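Folding night comes to Trovodley, and my T-shirts may never be the same

2 min read

Last updated February 4, 2024

I own way too many T-shirts, and until last week every one of them lived in a heap at the bottom of my closet. So when the Trovodley community center put up a flyer for a free evening on folding laundry (yes, a whole evening!), I signed up before I'd even finished my coffee.

I figured it would be me and a handful of other messy people. Wrong! The center says 87 of us came through the door, and they had to drag in extra chairs from the Pastor Street annex. The whole thing is part of Celovero, the home skills series that started up last fall with knife sharpening and has been growing ever since.

The first half hour was all about laying a shirt out before you fold anything. I always skip that part. I grab a shirt by the shoulders, flap it once and hope for the best, and then I wonder why one side comes out fatter than the other. A big, clear surface helps more than I would have guessed, and a pale one makes it easy to see where a darker shirt starts and stops.

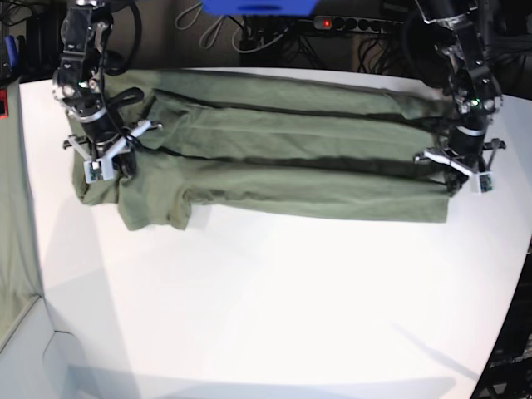
We got 30 minutes of open practice after that, and let me tell you, the room got loud. People were trading tips across the tables and arguing over sleeves (in or out first? I heard strong feelings both ways). My own first try looked like a burrito. My second looked like a burrito somebody had sat on. By the fourth or fifth I had something I could put in a drawer without shame, and the woman next to me gave me a little round of applause, so I'm counting it.

The trick that finally clicked for me was smoothing with a flat hand after every single fold, before moving on to the next one. I'd been saving it all for the end, when the wrinkles are already tucked inside and there's no getting at them.
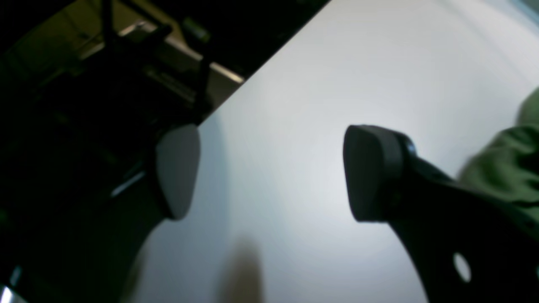 Plain cotton tees are the place to start, by the way. I brought a slippery workout top as well, and it slid right out of every shape I put it in. Leave yours at home! Button-downs and fitted sheets are getting their own night in April, and the sign-up sheet for the sheets was already filling when I left. I put my name on line 19, and I have never once won a fight with a fitted sheet, so wish me luck.

There was also a good long talk about necklines. A folded tee with the collar showing at one end is easy to pick out of a pile, and the neck keeps its shape better when it isn't creased down the middle.
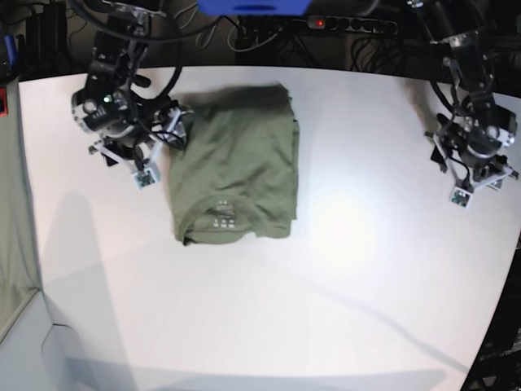
Do you have to fold a shirt the minute it comes out of the dryer? Sooner is better, but a shirt that has sat in the basket overnight will still fold fine if you shake it out and smooth it by hand first.

I went home and did the entire closet heap in one go, with the radio on and the dog asleep on the "to do" pile. Two full drawers, and I can see every shirt I own, including three I thought I'd lost in the move. The series has had 206 sign-ups since it began, according to the center, and I can see why. It's free, it's warm in there, and the cookies from the Olter bakery table were gone by the break (get there early).

The next evening is on mending small holes and loose hems. Bring something you don't mind practicing on, and a needle if you have one. They'll have thread.
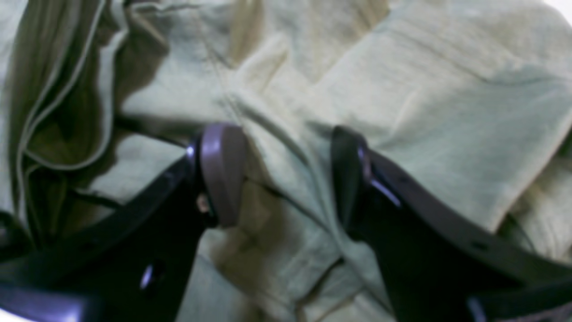
Soft green fabric, all folds and creases.

Comments (4)

sockdrawer_sal: I was there and I was on team sleeves first. I stand by it.

Marigold22: Does anyone know if the mending night is free too? The flyer at the library didn't say.

tworocksroad: @Marigold22 Yep, same as the others. You just have to sign up at the front desk.

hemlineblues: Tried the flat hand thing on my kid's school shirts this morning. Big difference! Still can't do hoodies though, if somebody wants to teach a class on those.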